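Chiffons et torchons : tout ce que j'ai appris en vidant mon placard

Publié le 22 décembre 2022 dans Astuces maison
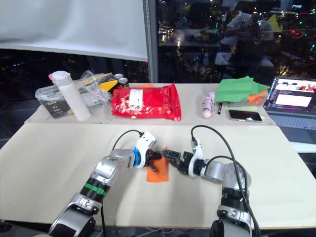
Birdie Whitfield écrit : Bonjour, mes microfibres laissent des traces partout sur les vitres alors qu'elles étaient parfaites à l'achat. Je les lave pourtant après chaque usage, avec de l'adoucissant pour qu'elles restent souples. Est-ce qu'il faut les jeter ?

Surtout pas, Birdie ! Le coupable est presque toujours l'adoucissant. Il dépose un film gras sur les fibres, et c'est ce film que vous étalez ensuite sur le verre. Faites tremper vos chiffons une nuit dans de l'eau bien chaude avec une cuillère à soupe de cristaux de soude (portez des gants), rincez longuement, puis lavez-les à 40 degrés avec très peu de lessive. J'ai récupéré comme ça toute une pile que je croyais perdue, quelle joie !

Puisque la question revient souvent, voici comment je m'organise chez moi.

Une couleur par pièce

J'ai adopté ce système il y a quatre ans et je ne reviendrais en arrière pour rien au monde. Orange pour la cuisine, bleu pour les vitres, vert pour la poussière, rose pour les sanitaires. Plus besoin de renifler un chiffon pour savoir d'où il vient ! Si vous n'avez que du blanc, un point de fil de couleur dans un coin suffit largement.

Le bon pliage

Un carré plié en deux, puis encore en deux, vous donne huit faces propres. On essuie, on retourne, on rouvre, et on arrive au bout d'un grand plan de travail sans repasser par l'évier. Chiffonné en boule, le même tissu est sale au bout de trois gestes. Pour le rangement, je plie pareil et je mets les carrés debout dans une boîte à chaussures, comme des fiches. On les voit tous d'un coup d'œil et la pile ne s'écroule plus.

Laver sans abîmer

Les microfibres vont ensemble et jamais avec du coton, qui peluche et s'accroche dedans. Pas de sèche-linge trop chaud non plus. Les torchons en coton ou en lin, eux, supportent très bien 60 degrés, et j'ajoute un peu de percarbonate quand ils ont vu passer de la sauce tomate. Pour le curcuma, j'avoue que seul le soleil en vient à bout, et encore, il faut de la patience.

Un torchon neuf n'essuie rien, vous l'avez sûrement remarqué. Il faut deux ou trois lavages pour enlever l'apprêt. J'en ai acheté un lot chez Dalliven en janvier, un lin superbe, et au premier essai l'eau roulait dessus comme sur une toile cirée ! Au quatrième passage en machine, un bonheur.

Découper ses propres chiffons

Les vieux draps sont une mine d'or. Je coupe des carrés de 29 cm de côté, tout bêtement parce que c'est la largeur de ma règle, et je passe un point zigzag sur les bords. Sans machine à coudre, des ciseaux cranteurs font l'affaire. Les t-shirts en jersey n'ont même pas besoin d'ourlet, et ils sont formidables pour cirer les chaussures ou nourrir un meuble à l'huile de lin. Attention dans ce dernier cas : un chiffon imbibé d'huile de lin peut s'enflammer tout seul. On l'étale bien à plat dehors pour le faire sécher, jamais roulé dans une poubelle.

Mon spray pour les plans de travail

Dans un flacon, versez 100 ml de vinaigre blanc et 200 ml d'eau, avec quelques gouttes de liquide vaisselle. Je vaporise sur le chiffon et je frotte dans le sens de la longueur. À éviter absolument sur le marbre et les pierres calcaires, que l'acide attaque. Et on ne mélange jamais avec de la javel.

Jasper De Haan me demandait l'autre jour si le bicarbonate pouvait remplacer le vinaigre dans cette recette. Pas vraiment, il laisse un voile blanc. Par contre, en pâte avec un peu d'eau sur une tache de thé, il est épatant !

La prochaine fois, on s'attaque aux éponges. Envoyez-moi vos questions d'ici là.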